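How to Spend a Day Looking at Public Art in a City You Don't Know

Most cities have more art outdoors than they have in their museums, and very little of it is on the tourist map. You can see a good amount of it in one day, on foot and by transit, for the price of a day pass and lunch. These are the steps I use. I wrote them down after a trip to Novwood in October, so the examples come from there, but the method works in any city with a bus system and a downtown.

Before you go

Start with the city's own website. Search for "public art" plus the name of the city and look for a list or a map. Many places keep an inventory of murals, statues, fountains and decorated buildings, and it is usually buried under parks or planning. Novwood's list was a plain table with street addresses and the year each work went up. It took me an evening to sort through.

Next, check the transit agency. Stations often have their own art budget, and the works in them may not be on the city list at all. In Novwood the tile walls at Sestach station were only mentioned on the transit site, at the bottom of a page about elevators.

Last, look up the public library. Libraries tend to have a mural or a stained glass window, they are free, and they have restrooms. Put at least one on your route.

Make a short list

Write down everything that sounds interesting. My Novwood list had 18 entries. Then cut it. I find 11 stops is the most I can do in a day without rushing, and that is with several of them close together.

When you cut, drop the works that stand alone a long way from anything else. A single statue at the end of a bus line can cost you an hour and a half. Keep it for a second visit. Also drop anything that is listed as under repair. City lists are not always updated, so if a piece matters to you, call and ask. I didn't do this for the MacDonald fountain and found it boarded up on all sides.

Group your stops

Mark the remaining stops on a paper map or on your phone. You will usually see them fall into clumps. Novwood had three: the blocks near city hall, the old warehouse district and the hillside neighborhood called Fodesari.

Give each clump a part of the day. Put the outdoor murals where the light will suit them. A wall that faces east looks best before noon, and a wall that faces west is better late in the afternoon. North-facing walls don't care. Stations and lobbies can go in the middle of the day, when the sun is high and everything outside looks flat.

Write the opening hours next to any indoor stop. Office lobbies are the ones to watch. Many close to visitors at 5 p.m., and some close for lunch. 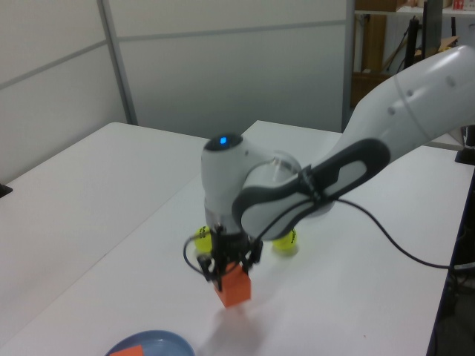
Getting around

Buy a day pass if there is one. You will be getting on and off more than you expect, and it is easier not to think about each fare. If the pass is sold by the hour, start it with your first ride and walk the first clump beforehand.

Ride at least one line above ground. Some of the best murals I've seen were on the backs of buildings facing the tracks. You can't plan for these. Sit on one side going out and on the other side coming back.

Wear shoes you have already walked in. Bring water, a light jacket and a pencil. A pencil writes in the rain and a pen often won't.

At each stop

Look at the whole thing first, from across the street if you can. Then go up close and find the plaque. It is often low down or around the side, and it may be behind a bush. The plaque will give you the artist, the year and sometimes who paid for it. Copy down the artist's name, or take a picture of the plaque, before you do anything else. I have a lot of photos of murals by people whose names I never got.

Then look around the piece. Check the ground, the nearby benches, the tree grates and the manhole covers. When a city pays for a big work it sometimes pays for small ones near it. At Fodesari I spent ten minutes on the stairway mosaic before noticing that the handrail had cast birds on it, each one different, all the way to the top of the hill.

Give each stop at least ten minutes, even the ones you don't like at first. I was ready to leave the Sestach tiles after a minute. They looked like a plain blue wall. Once a train had come in and emptied out, I could stand back far enough to see that the blues changed from one end of the platform to the other.

Ask somebody

People who work near a piece usually know something about it. Go in, buy a coffee, and ask. Euan Cruickshank, who had the newsstand at the bottom of the Fodesari stairs when I was there, told me to go up the alley behind the bakery. There were 2 painted garage doors back there that were not on any list, and they were my favorite things of the day.

My friend Chae-won Ban does it the other way around. She skips the list completely, picks a neighborhood and asks the first few shopkeepers what she should look at. She gets fewer stops and better stories. If you only have half a day, I would do it her way.

A few rules

Stay off private property unless there is a sign saying you can go in. A courtyard with an open gate may still be somebody's yard.

Don't touch painted surfaces. Bronze is usually fine, and you can tell by how shiny the noses are.

If you post a photo, credit the artist. If people are in it and you can see their faces, ask them first.

What to do with your notes

Go over them the same evening. Match the photos to the names, cross off what you saw, and mark anything that was missing or in the wrong place on the city list. You can send those corrections in. I sent the Novwood arts office a short email about the fountain and the garage doors, and got a reply with the addresses of some more pieces out past the rail yard.

Keep the stops you cut. Mine are folded in the back of the notebook with the bus map.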